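Monday, 7:10 a.m.

Kit day. The garden tools have been spread over three places since May: the shed hook, the kitchen drawer and the sill by the back door. The purpose of this morning was to decide what belongs in the canvas bag and what stays out of it. The bag is the one with the green trim and the stitched pockets on the outside.

Working list, in order of use: shears, hand rake, spray bottle, hat, red gloves. The succulent stays where it is and isn't kit.

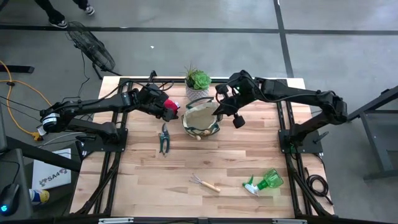
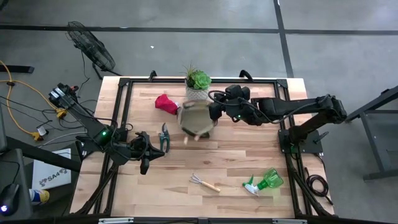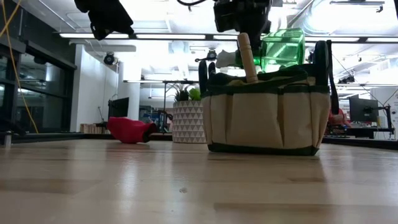
Sigrún Arnardóttir wrote back before lunch that a soft bag ought to be packed by weight and not by order of use, heavy things at the bottom and flat against the back wall, and that shears should never go in point up, whatever the pockets suggest. She keeps hers in a leather sheath and puts the sheath in first. She also thinks a hat has no place in a tool bag at all, as the brim takes a set within a week and never comes out of it.

I accept the first point. On the second I have no sheath, so the shears go in closed, blades down, with the catch on. On the hat I disagree. A hat that is not in the bag is a hat left at home, and the Flalville plot has no shade until late afternoon. Folded once along the crown and laid on top, it should come to little harm. Will check the brim on Friday's visit and note it here.

Bag dimensions: depth inside is 30 cm. The rake fits with its handle up and the tines down. Tines up is easier to identify but catches the sleeve. The spray bottle is the awkward item. Upright, the trigger stands above the rim and gets knocked. On its side it uses up the base. Settled on upright, nozzle turned to OFF, and emptied before the walk home.

Gloves: last in, first out. They had stiffened over the winter and needed working by hand before the fingers would open properly. One seam at the left thumb wants two stitches. Thread is in the drawer.

Shears: pivot was tight. One drop of oil, opened and closed 19 times until the action was even, wiped off the excess. The blades will do until fall. The Grollitmont stone is worn hollow in the middle and should be replaced before then.

Rake: handle dry at the ferrule end. Linseed oil, two coats, a day between them. First coat on at 4 p.m., so the rake is out of the bag again until tomorrow evening.

Succulent: no water. Soil still dark a knuckle down. Next check in a week.

Weight of the bag, packed, rake included, taken before the oiling: 2 kg on the kitchen scale. Acceptable for the walk. The handles sit slightly off center, so it hangs with a lean to one side. Moving the bottle to the opposite end corrected most of this.

Still to buy: twine, plant labels, a sheath if Ayele has one in the right length.

Recent entries
Second sowing at Flalville
Sharpening notes, Grollitmont stone
Flernora compost, first bag
Hose fittings, again
Repotting the sill plants
Older entries (97)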